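Skivbridge open day, 4 August 2018

The brochure promised 12 grippers. I tried the pair you hold yourself, one in each fist, soft black fingertips up front and a cube of square markers on each. By the whiteboard I felt like a crab with a job interview.

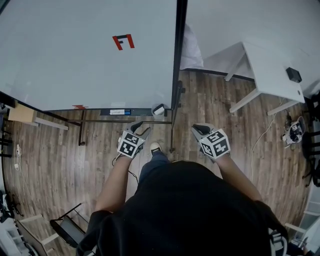 Ezekiel Quintanilla thought I was being unfair, and said the Blackwood pair next door pinched harder but wore his wrists out in a minute. He'd take soft tips any day.

I tried the Blackwoods too. My wrists side with him. Coffee was by the exit, 50 cents, overpriced.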